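Drurnness teleop handset, three months in
Posted April 18, 2022

I've had the Drurnness handset on my bench since January, so I think I've earned an opinion. It's a little puck with a trigger, you wave it around, the arm follows, and every move gets saved as a demonstration. I paid 762 dollars for mine, cable included, and then another 200 for the mounting base (grr, that should be in the box).

Setup was easier than I feared! Marlies Bachmann talked me through the network part over the phone and we were moving by lunch. The trigger is lovely. You can squeeze halfway and hold it there, which my old Skasard joystick never let me do, and my thumb doesn't ache at the end of a long day. 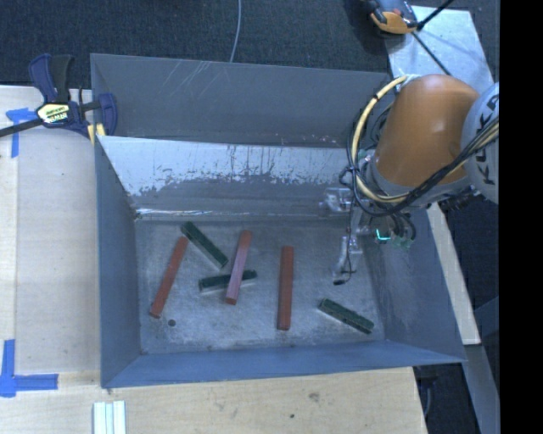
Bin picking is where I've used it most, and that's a tough test for any controller. Long blocks lying at odd angles mean a lot of wrist turning, and when one is resting across another you want to come in slowly and not shove the whole pile. For the slow part the handset is great. For the turning, not so much: my own wrist runs out before the robot's does, so I have to let go, reset my hand and grab again. Each reset leaves a dull little pause in the recording. I trim those later, but I'd love a setting that skips them.

My count is at 261 saved picks so far, and I'd say the later ones look much smoother than the first batch. Fabrice Rey still swears by pushing the arm around by hand, and for one simple move he's probably right. Near steep bin walls I'd much sooner stand back with the handset.

Gripes: the status light is too dim, the manual is thin, and file names are just numbers. Four stars out of five from me, and I'm keeping it.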